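Spare room clearing: what we take, what we can't, and how to get it ready

The August collection is open, and the Tumholm exchange shelf will be stocked from it through the fall. Last year most of what came in was from spare rooms and children's old bedrooms, so this item is mainly for people who have one of those to get through and want to know how to sort it before they load the car.

Start with the bed. Strip off anything you plan to wash and leave one cover on. A bed is the largest flat surface in most small rooms, and it sits at a better height than the floor for anyone with a bad back. Bring things down from the high shelves first and lay them on the bed with space between them. Don't start bagging yet. Once things go into a bag they tend to stay there, and we end up with bags holding one good item and a lot of broken ones.

Shaimaa Ragab has run the sorting table at the Flumport hall for six years and asks that people work from the top of the room down. Shelves near the ceiling collect the most dust and hold the things that have been forgotten the longest. If you do the floor first you will be cleaning it again. She also asks people to use a step stool and not the mattress.
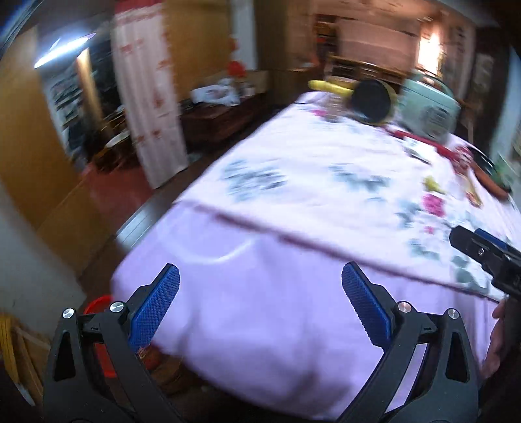

When the bed is covered, make three groups: keep, give, and discard. Put the keep group back right away, even if the shelf is going to be rearranged later. The give group can stay where it is until you have checked it over. The discard group goes out of the room the same day.

Small appliances and speakers make up a large share of what we have to turn away. Plug each one in before you bring it. If it has a cord, the cord should be with it, wound and held with a rubber band or a twist tie. Tape over masking tape leaves a residue that takes a long time to get off, so please don't tape cords to the body. Anything that runs on batteries should arrive with the batteries taken out. Check the compartment for white or green crust. We can't take items with leaked batteries, and they should not go in the household trash either. The transfer station has a bin for them just inside the gate.

Lids should come with whatever they belong to. We had a full carton of single lids at the end of last year's collection and most of them went to recycling. If you have a lid and can't find the container, set it aside until the room is finished. If it still has no match, leave it at home.

Toys are welcome if they are clean and have their main parts. Puzzles need to be complete. Games can be short a piece or two if you write what is missing on a slip of paper and put it inside the box. We don't take stuffed animals that have been stored in a damp closet, and we don't take bicycle helmets of any age.

Bedding and cloth are the other big category. Bedspreads, blankets, curtains and pillowcases can all come in, washed and fully dry. Fold them with the size written on a piece of paper pinned to one corner. Printed and patterned covers go quickly, and the twin size goes fastest of all. A small faded patch is fine. Rips along a seam are fine too if you mark them with a safety pin, as the mending group has asked for more practice pieces. Scarves, ribbons and odd strips of fabric can go together in one clear bag for the quilt table.

We can't take pillows, mattress toppers or electric blankets.

Headboards, bed frames and shelf units are handled separately. There is no room for furniture at the hall, and the side door is too narrow for anything assembled. If you have a piece to give, fill out a card at the desk with the measurements and a phone number. Cards are posted on the board by the stairs for 13 days and then taken down. Please come in and remove your card early if the piece has been claimed. Last year we had calls about a bookcase that had been gone since the first afternoon.

Last year's collection brought in 177 boxes and bags. This year we are asking for boxes where possible, with the top left open or folded shut. Keep them light enough for one person to lift. Write the contents on the side, not on the lid, because they get stacked. "Bedroom" is not much help as a label. "Twin sheets" or "radio, works" is what the sorters want to see.

Drop-off is at the rear entrance in Flumport from 9 in the morning until 3 in the afternoon. Pull up to the ramp, unload, and move your car to the far lot before coming in to sign the sheet. Do not leave boxes outside when the hall is closed. We lost two loads of good bedding to rain that way last summer.

If you can't get to Flumport, the Kabbaj store in Tumholm has agreed to hold up to two boxes per household at the back counter. They will not sort or check anything, so the rules above still apply. Furniture cards can be left there too.

Spare labels and safety pins are in the tray by the hall desk.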